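The Last Rental Counter in Murkside

Siriporn Khamphan opens the shop on Kolwood Street before the bakery across the road has its lights on. She took over Phetsri Party Rental from her aunt at 30, when it had one van and a phone that rang mostly in September, wedding season in Murkside.

The business is simple to describe. People borrow tables, linens, plates and cups for a day, bring them back, and pay for what got broken. The ledger for last year shows 553 orders, most of them for family parties held in backyards and church halls. The biggest was a retirement dinner at the Tromex plant. The smallest was a single punch bowl.

Her main competition is the discount store out by the highway, which sells a sleeve of throwaway cups for less than she charges to wash the same number. She doesn't argue with customers who go there. Many of them come back for the chairs.

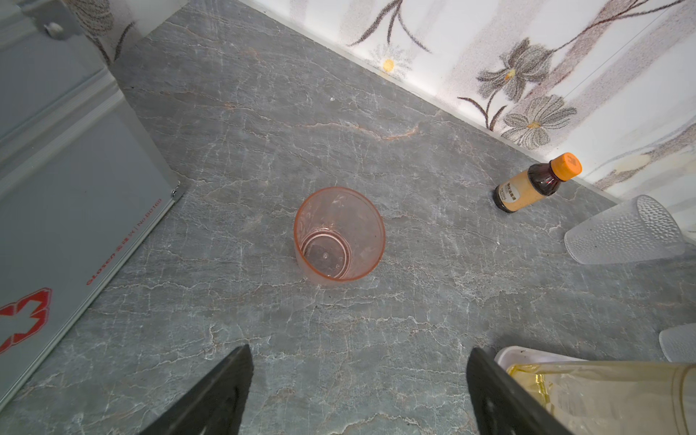
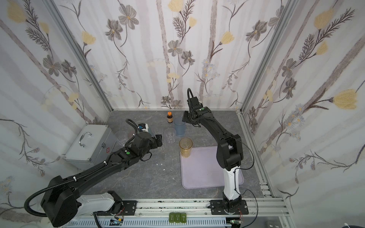
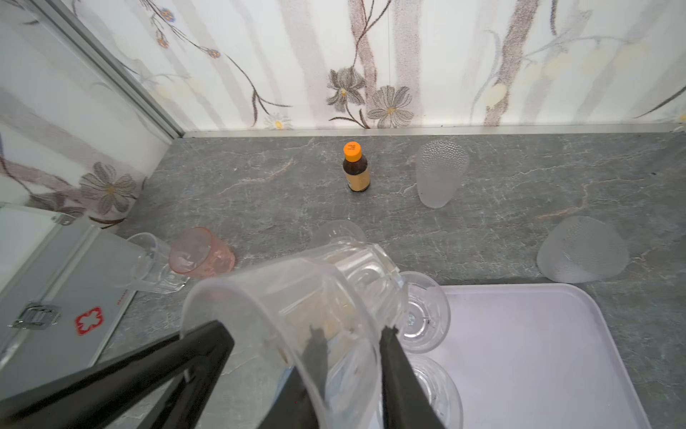 Plastic cups, a gray marble pattern

Reading time: 2 minutes

Glass is still what people ask for first. Khamphan steers them to plastic if there will be children or a pool. A reusable plastic cup scuffs, she says, and after enough washings it goes in the recycling bin, but a scuffed cup never sent anyone to the emergency room.

Onyekachi Nwankwo has driven the van for six years. He keeps a list of houses with bad steps and another of customers who return things dirty. The fee for dirty returns went up last spring and there were complaints for a month.

"They rinse now," he said. "Not all of them."

Deposits are the harder subject. The shop asks for 61 dollars on a standard table setting order and 100 on anything with a tent. Khamphan would like to drop the first one. Her aunt, who still does the books, would not.

The lease on the building runs out next year. The landlord has offered another five at a higher rent, and she has looked at a warehouse space near the rail yard with a loading dock and no front window. She hasn't signed either one.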